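Teaching an arm to clear the table: tips that saved us time

09/10/2021 | by the Grostwood workshop desk
Filed under: Home Workshop > Gadgets & Robots > Tips

We use cookies to remember your settings. Keep browsing and we'll assume that's fine.

Quick notes, typed up between sessions. All of this is for driving the arm by remote and recording what it does, so it can copy you later. Mostly tabletop pick-up stuff.

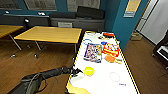

Start with the easy grabs. Round things near the edge, soft things, things with a handle. Leave flat stuff for the end of the session when your hands are warmed up. A picture book lying flat is miserable, the fingers just skate over the cover. Slide it until it hangs over the edge a bit, then pinch.

Slow down before you close. Come in, stop, hover, look, then close. If you rush the last inch the arm learns to rush it too and you'll be picking balls off the floor all night.

Snack packets: grab the crimped end, not the fat middle. Full packets slip. Replace them when they get too crumpled, we went through 4 in one weekend.

Paddles. By the handle, always the same way for the first batch. Mix it up after. We mixed it up from the start and ended up with an arm that couldnt decide, went back and forth over the thing like a nervous dog.

Move everything between takes. Doesn't need to be far. Turn the book, swap two items, push one to the far end. Our first 24 takes had the same layout every time and the arm was useless the moment anything shifted.

Cables. Leave slack at the elbow and tie it off higher up. Check it with the arm stretched all the way out and also folded right in. Velcro straps, not zip ties, you'll be redoing it.

Throw out bad takes the same day. You won't remember on Monday which ones were bad. A dropped item where you recovered cleanly is fine, keep it, put "recovery" in the name. A take where you sneezed and knocked the table, bin it. We had 1,177 by the end of March and kept 741. Hurt a bit but the Namar controller behaved much better on the smaller set.

White tabletops: wipe off old marker before you record, unless you want it in there. Dry cloth first, then a dab of rubbing alcohol. Test a corner. Old yellow stains mostly don't come out of ours, baking soda paste helped some. Glossy tops throw glare too, so shut the blinds on the sunny side or shoot in the evening.

Batteries in the hand controls. Change them before they die. A laggy controller makes jerky takes and you blame yourself for an hour.

Take breaks. Twenty minutes on, ten off. Wrist goes first, then patience.

File names: date, item, take number, who drove. We used the Andance folder template for this and then stopped bothering with half the columns. Keep who drove though. People drive very differently and you'll want to sort by it.

Oh and the stop button goes where your free hand rests. Tape it down. The Vidal one has rubber feet but it still wanders accross the desk.

More on grippers next time, the finger pads need thier own page.

Tags: robot arm, remote control, recording, tabletop, cleanup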